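Cahier d'atelier, 5 juillet 2022

Reprise du chantier Tolora, donc. J'avais laissé le manuscrit dormir depuis décembre et je le retrouve avec un mélange de tendresse et d'agacement (plus d'agacement que de tendresse, pour être franche). 258 pages, un narrateur qui ment dès la première phrase, un village au bord d'un fleuve, et toujours ce chapitre 6 qui me résiste.

Pour les collègues qui prennent le cahier en route : c'est le roman que les éditions Vamach veulent sortir dans leur collection de traductions. J'en suis à la deuxième passe. La première était un débroussaillage, je traduisais au kilomètre en laissant des crochets partout. Maintenant je vide les crochets, et il y en a, des crochets !

Ce matin, le problème des temps. L'original passe du présent au passé au milieu d'une phrase, comme si le narrateur trébuchait. En français, si je garde tout, on croit à une faute de la traductrice. Si je lisse, on perd la fièvre. J'ai essayé l'imparfait partout dans la scène du bac : c'est mort, ça sent la rédaction. Essayé le présent partout : mieux, mais le retour du père tombe à plat. Pour l'instant je garde les deux et je coupe la phrase avant la bascule. À relire à voix haute demain, j'ai un doute sur la page du marché.
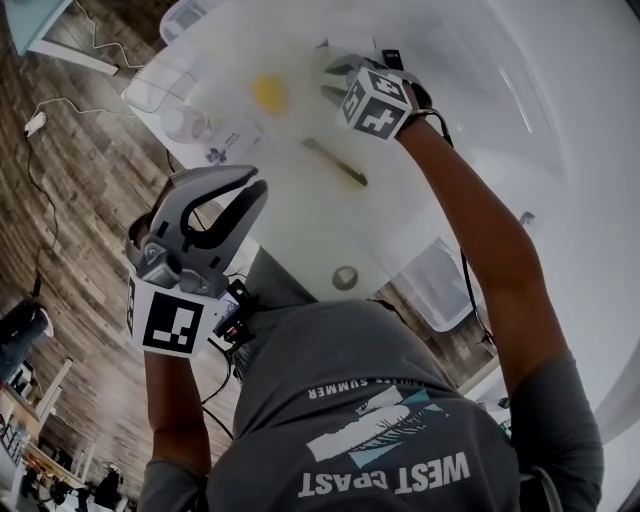
Penché sur la grande table blanche, t-shirt WEST COAST.

L'après-midi, les noms. Quispe, on n'y touche pas, c'est réglé, et tant pis pour ceux qui ne savent pas le prononcer. Par contre le surnom de la tante me rend folle. Littéralement c'est « la Salée », qui en français fait rire pour de mauvaises raisons. « Sel-de-Mer » est ridicule. « La Saline », peut-être ? Je l'ai mis au crayon dans tout le chapitre et ça passe, sauf dans la dispute, où il faut quelque chose qu'on puisse crier. À voir.

Autre chose : le glossaire. Vamach en voudrait un en fin de volume, moi pas du tout. Un mot de cuisine inconnu, ça ne tue personne, et le contexte aide presque toujours. J'ai proposé 2 notes de bas de page, celles sur le droit de l'eau, et rien d'autre. Pas de réponse encore.

Passé le chapitre dans Sidex pour les répétitions. Il me sort « soudain » en rouge un peu partout, et il a raison, l'animal. J'en ai supprimé une bonne moitié. Il reste à vérifier les « comme si ».

Côté revue, on me demande un extrait de 3000 signes pour le numéro de rentrée. Je penche pour l'arrivée du bac, sans le rêve qui précède. Il faudra couper la lettre et recoudre derrière, je ferai ça après la page du marché.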